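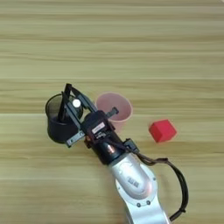 Surface Finish and Joint Condition of a Board-Built Work Table

Student project report, Furniture and Wood Materials course, Emthorpe

1. Purpose

The project looked at a shared work table in the Emthorpe teaching lab. The table has a top built from pale boards laid edge to edge, with visible seams between them. Users had complained that the surface marked easily and that small parts caught on the seams. We were asked to find out how bad the problem was, test cleaning methods and finishes, and recommend a maintenance routine that the lab could carry out without taking the table out of service for more than one night.

2. Condition of the top

The wood is light tan with long, mostly straight grain. Faint streaks of darker tan and olive follow the grain. At first we took the olive streaks for staining from cleaning products. Wiping with mineral spirits did not change them, and light sanding of a hidden edge showed the same color below the surface. We concluded that they are part of the wood and should not be sanded or bleached.

The purchase record lists the supplier as Bovano but does not give the species. We did not try to identify it. The finish is listed only as "clear, factory applied."

Seams were checked with a straightedge and a feeler gauge. Most were flush to the touch. Where a step could be measured, the higher board was always on the side nearer the window. We think this is related to uneven drying, but we had no humidity readings from before June and cannot confirm it.

3. Method

Surface marks were logged on a paper grid taped along the edges of the table. We recorded 153 marks before any cleaning. A mark was counted if it could be seen from standing height under the ceiling lights. Scratches that could be felt but not seen were left out, which probably makes the total too low.

Three cleaning methods were compared on separate areas:

Method A: dry microfiber cloth
Method B: damp cloth with dish soap, followed by a dry cloth
Method C: Skilik wood cleaner, used as directed on the bottle

Each area was cleaned once a day for 10 days, at 4 p.m., after the last lab session. The same person did all the wiping. Pressure was not measured.

For the finish test, we used offcuts of a similar pale wood, because the lab did not allow test coatings on the table. One set was coated with Espiritu hard wax oil and the other with a water-based clear coat from the shop cabinet. Both sets received 2 coats and were left to cure on a rack. A steel block with a rounded corner was then pulled across each piece along the grain and across it.

4. Results

Method A removed dust but left nearly all the marks. Method B removed most of the gray rub marks and pencil lines. Method C gave a result close to Method B but left a slight film, which showed as a brighter patch when viewed from a low angle. The film came off with a damp cloth. None of the methods changed the scratches.

Soap and water raised the grain slightly next to one seam. The area felt rough the next morning and had to be rubbed down with a fine abrasive pad. We had used too much water there. In later sessions the cloth was wrung out until it no longer dripped, and the roughness did not come back.

On the offcuts, the clear coat resisted the steel block better along the grain. Across the grain, it scratched white and the scratches were easy to see. The wax oil dented more but showed less. It could also be repaired by rubbing fresh oil into the damaged spot, while the clear coat had to be sanded back over a larger area to hide the edge of the repair.

5. Limits

The offcuts had no seams, so the finish test says nothing about how either coating behaves over a joint. This is the main gap in the work. The lighting in the lab is soft and even, and this makes shallow scratches hard to find. A lamp held close to the surface would have given a more complete log, but we did not think of it until the grid had been removed.

We also did not record what people were doing at the table during the test period. New marks were added to the log by date only, so they cannot be linked to a type of work.

6. Recommendations

Clean with a well-wrung cloth and a small amount of dish soap at the end of each day, wiping along the grain. Dry right away. Keep water off the seams.

Place a mat under clamps, vises and metal fixtures.

If the top is refinished, use the wax oil and test it first over a seam on the underside.

Check the seams with a straightedge at the start and end of the heating season. Write the readings in the lab log with the room humidity.

7. Materials used

Microfiber cloths, dish soap, Skilik wood cleaner, Espiritu hard wax oil, water-based clear coat, fine abrasive pads, mineral spirits, steel straightedge, feeler gauge, grid paper, masking tape. The leftover oil is in the metal cabinet, labeled with the month it was opened.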